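Filed under: Packaging & Returns

Hongjun Fan runs the repack bench at Bostbridge, a returns shop that handles small electronics for resellers. The bench takes in 130 boxes on a full shift. Most need little work, he says, and the ones that do usually fail on the inside.

"People look at the lid," Fan said. "I look at the floor of the tray. If the paper face has torn, or something has stuck to it, the box goes in the second pile."

White card is the hardest stock to keep in grade. The walls are thin and hold a crisp fold only so many times. Fan allows a tray to be refolded once. The corners are checked by eye first, then with a steel square — a wall that leans will catch the lid on its way down.
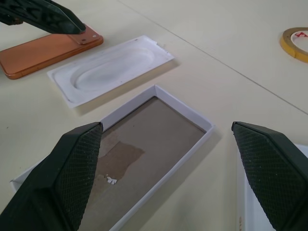
Open box tray with its molded insert out, on the table.

The insert is checked separately. Fan lays it flat and looks for rocking, which means the rim has warped. Smudges on white plastic are wiped with a damp cloth and no solvent. He rejects an insert only for cracks or a bent rim.

"A smudge is two seconds," he said. "A crack is a new part, and new parts take 9 days from Raltgate."

Zhenhua Gu, who sets the grading rules, wrote the current sheet in September. It has 28 lines, eight of them on trays. Loose scraps are brushed out before grading. A mark on the tray floor is allowed if the insert will cover it and the surface is level.

Gu would like to drop that allowance. Fan would keep it.

"The customer lifts out the phone, and maybe the insert," he said. "Then he recycles the rest. I am not going to scrap a square box over a brown spot."

The two plan to review the rule after the next stock count.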